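Trevholm
About us

Trevholm is a small company that records people showing robots how to do household jobs. A person takes hold of a controller, moves a robot arm through a task from start to finish, and we save everything the arm did along the way. Our customers use those recordings to train their own robots.

We do this in two settings. Some of the work is done with real arms in our workshop in Kekby. The rest is done in simulation, where the operator drives a rendered arm in a rendered kitchen and the same kind of data comes out the other end.

How we started

The company was set up by Shakuntala Joshi and Pramila Yadav, who met while working at a firm that built packing machines. Shakuntala wrote control software. Pramila trained the people who ran the machines on the floor. Both of them had seen good equipment sit idle for want of somebody to set up the next job, and both thought it would go faster if the person who knew the job could simply guide the machine through it.

They began with one arm and a rented unit in Kekby. The first paid project was a drawer. It took most of a winter, and a lot of the early recordings had to be thrown out when the clocks on the arm and the cameras turned out to disagree. We still use the clock check that Pramila wrote that December, and it runs before every session.

The simulation side came later, when a customer asked for more kitchens than we had room to build.

What we do

There are 2 ways we teach a task.

Hand guiding. The operator holds the real arm near the wrist and moves it. The motors go slack enough to follow. This works well for slow contact jobs such as wiping a surface or seating a plug. It is tiring for the operator, so we keep the turns short and rotate people through the day.

Remote control. The operator sits at a desk with a handheld controller and watches the arm on a screen. The arm follows the hand. We use this for all of our simulated work and for most of the longer tasks on the real arms.

Each demonstration is stored with the joint positions, the gripper opening, the controller input and the camera views. A reviewer then watches it and marks it as kept, kept with a note, or rejected. Rejected ones are saved in a separate set, and some customers ask for those too.

The kitchen set

Our largest collection is called Prajapati. It covers everyday kitchen jobs done in simulation by remote control: opening and closing doors, turning knobs, moving dishes, working at the microwave. It currently holds 3,613 kept demonstrations. Of those, 1,423 involve the microwave in one way or another.

Microwave tasks are harder to drive than they look. The door swings on a wide arc, so the whole arm has to travel with it, and the elbow tends to end up close to the lower cabinets. Placing a bowl is a different problem. The fingers have to go into the cavity and come out again without dragging the bowl or catching the side wall. New operators usually get the door in a day or so and take longer with the bowl.

Views from the Prajapati kitchen, with the arm at the microwave:

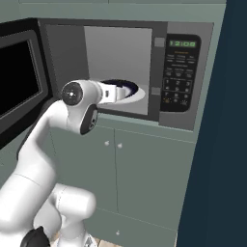
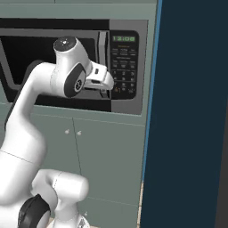
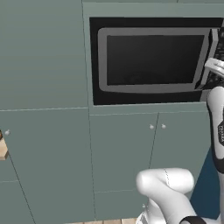
Our operators

Everyone who records for us is an employee, paid by the hour and not by the demonstration. We tried paying by the piece for a short time in the first year. People rushed, the reviewers rejected more, and we went back.

You don't need a technical background to do this job. Our operators have come from sewing, food service, dental labs and warehouse work. What we look for is steady hands and the patience to do the same task many times with small changes. Training lasts 3 weeks. The first is spent only on moving the arm to a point and stopping there. The second covers gripping and letting go. In the third, new operators record full tasks next to someone experienced, and none of those recordings go to customers.

Pramila still runs the training herself. She also still records, mostly tasks with lids and hinges.

Where we are

The workshop and the main office are in Kekby. It has the real arms, the bench where we repair grippers, and a room for hand guiding with a padded floor.

The simulation desks are in Zistthorpe, on the upper floor of a former print shop. Shakuntala's software group works there as well, so when an operator reports that a door hinge feels wrong in a rendered kitchen, the person who can fix it is nearby. Operators can apply to work at either site, and several split their week between the two.

Working with us

Most customers come to us with a list of tasks and a description of their robot. We write back with questions, then record a small trial batch. If the trial data loads and trains properly on your side, we agree on the full amount and a delivery schedule. If it doesn't, we change the setup and record the trial again at no charge.

We can match your arm and gripper in simulation if you send us the model files. For work on real arms, you can either use ours or ship us your own. Please ask before shipping anything, as storage in Kekby is limited.

We don't sell robots, and we don't train the final control software. We can recommend people who do.

Visits

Customers and job applicants are welcome to visit either site by appointment. Sessions start at 8:30 a.m., and mornings are the best time to see recording in progress. Closed shoes are required in the Kekby workshop. Parking at Zistthorpe is behind the building, through the side gate.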